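Sondport Belt Packing Benches: Frequently Asked Questions

On this page: Choosing a bench / Placing it / Bins and belts / Cleaning / Orders, parts and returns

CHOOSING A BENCH

What is the difference between the Reltent and the Podwood?

The Reltent is the belt bench. Items travel along it and get picked off into bins. The Podwood is a fixed table with a shelf underneath, meant for wrapping and labeling. Many packing rooms use one of each, with the Podwood at the end of the belt.

Do I need a belt at all?

If one person packs from a shelf and the orders are small, probably not. A belt starts to help when one person is feeding items and another is sorting them, or when returns come in mixed and have to be split up.

Can I see one before I buy?

Yes. There is a Reltent and a Podwood set up at our Crichton showroom. Call ahead so somebody is free to switch the belt on for you. Bring a few of the items you pack most.

Which one do I order for heavy cartons?

Neither. Both benches are made for small goods, pouches, boxed items and folded clothing. Full cartons should go on a roller table, and we don't make those.

PLACING IT

Can the belt stand against a wall?

Yes, as long as you only need to work from one side. Leave enough of a gap to get a hand behind the back rail. Things do fall down there, mostly labels and the little silica packets, and it is a nuisance to pull the whole bench out for them.

Does the wall need to be finished in any special way?

No. Smooth panels are easier to wipe than bare block, and a pale wall makes small items easier to pick out on the belt. If your wall has seams, keep them sealed where they meet the bench so dust doesn't collect.

How level does the floor have to be?

Level enough that the belt doesn't creep to one side. Each leg has a screw foot. Put a spirit level on the near frame first, then across the belt, and adjust the feet in that order. Check again after a week of use. Floors that look flat often aren't.

Can I put two benches end to end?

Yes, with joining kit 719. The kit closes the gap between the two belts with a small transfer plate. Very small or very thin items can still catch on the plate, so test with your own goods before you commit to a long line.

What kind of lighting works best?

Even, overhead and not too close. A single bright lamp makes a shiny stripe on the belt, and clear packaging gets hard to see in it. If you already have a lamp like that, aim it at the wall and let it bounce.

BINS AND BELTS

Why is the belt green?

It is the color most of our customers ask for. White, brown and clear packaging all show up well on it. We also sell the belt in black and in white. If most of what you pack is green, order the white.

Where should the bins go?

On the near side and below the frame, with the rim tucked a little under the edge. The item then has a short way to go from belt to bin, and the aisle stays clear. Don't hang bins from the frame itself. The grooves are for brackets and guides, and a full bin will pull them out of line.

A deep blue bin sits low at the near edge of the green belt, partly under it, and the pale wall runs along behind the back rail.

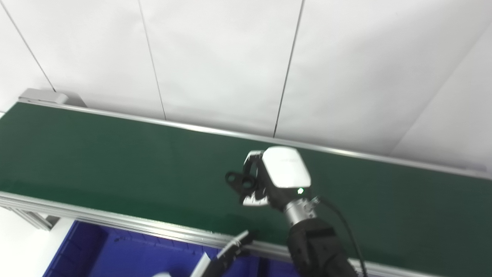
What size bin should I use?

A deep bin with a molded rim is the easiest to lift when it is full. Shallow trays are fine for flat goods, but people tend to overfill them. Whatever you pick, use the same bin at every spot so they stack.

Can I use different colors for different orders?

Yes, and we recommend it for returns. Keep it to 4 colors at most — past that, people stop and look at the chart on the wall.

CLEANING

How do I clean the belt?

Stop it and unplug it. Wipe with a damp cloth and a little dish soap, then with a clean damp cloth, and let it dry before you run it. Don't use solvent, including the stuff sold for removing labels. For glue spots, warm water and patience.

And the aluminum parts?

A dry brush along the grooves, then a cloth. Tape scraps get in there and stay for years if you let them.

ORDERS, PARTS AND RETURNS

What is the part number for a replacement belt?

Part 2529 fits every Reltent. Give the color when you order.

Is there a delivery charge?

Delivery is free on orders over $100. Benches come on a pallet and are left at the door or loading dock. Carrying them inside is extra and has to be booked in advance.

Can I return a bench?

Yes, if it hasn't been assembled. Keep the pallet and the corner boards. Cut belts can't be returned.

Who do I contact about spare parts?

Nouhaila Ghoneim handles parts and repairs. Have your order number ready. The parts desk closes for stock count in September, and orders placed then go out when the count is finished.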